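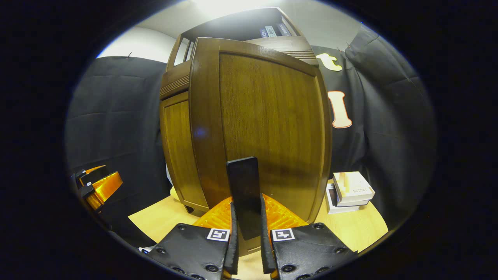 **FOR IMMEDIATE RELEASE**

**Stultura opens Casomlow reading room - old office furniture stays, binders go on the open shelf**

CASOMLOW, 12 February 2026 - Stultura, the local records and furniture reuse group, today opens its reading room on the ground floor of the former Pascu offices. Free to use. No card needed, no appointment for groups under 17.

The room is fitted out almost entirely with furniture that was already in the building. Main piece is the curved-front wooden cabinet, brown, grain showing, with an open shelf section on top. It was down for disposal when the building changed hands. Stultura asked for it, got it, and kept it in the room.

Binders stand upright in the shelf section, white and blue spines. They hold the first part of the Pascu papers: order books, staff lists, delivery notes, letters to and from suppliers. Visitors can take a binder down themselves and read it at the table. One binder at a time please, and back in the same slot.

"People kept asking when the papers would be out of storage," said Dorin Tudose, who runs the room for Stultura. "Well, they're out. Come and read them. The cabinet is a bit of a beast to move so it's staying where it is, and we've planned the rest of the room round it."

**What's in the collection**

The full Pascu collection runs to 1,647 items. Not all of it is on the shelf yet. Sorting carries on through the spring at the light-topped table, mornings only, and visitors are welcome to look on or ask questions while it's going on. Loose papers go in boxes first, then get checked against the old index, then into binders. The old index has gaps. Some of the delivery notes have no year on them and will be kept together untill somebody can place them.

Photographs and oversize plans are not part of this opening. A second release will follow in March with dates for those.

**The furniture**

Repair work on the cabinet was done by Podunex, a two-person joinery shop in Casomlow. Hinges eased, doors rehung, old wax taken back and a fresh coat put on. The grooved trim along the upper part was cleaned by hand and left otherwise alone. No new stain. Podunex also leveled the table, which had a bad rock to it.

"We could have made it look newer," Tudose said. "Didn't want to. It was in that office for years and it should look like it."

Anyone who worked at Pascu and remembers where the cabinet originally stood is asked to get in touch. There are two versions of the story so far and they dont agree.

**Visiting**

- Ground floor, former Pascu offices, Casomlow. Side entrance, ramp on the left
- Seats for 16
- Pencils only at the table. No food, no drinks
- Phone pictures of documents are fine for personal use - ask at the desk about anything else
- Groups of 17 or more, please book ahead through the Stultura office

**Donations of papers**

Stultura is taking in further Pascu material: pay slips, catalogs, pattern cards, notebooks. Bring them to the desk during opening hours, or call first if it's more than a couple of boxes. Originals can be copied and handed back to the owner if preferred. Please don't remove staples or tape beforehand, we will do it.

**Press contact**

Dorin Tudose, Stultura, Casomlow. Interviews at the reading room by arrangement, mornings best. Before-and-after pictures of the cabinet repair available on request from Podunex.

\- ends -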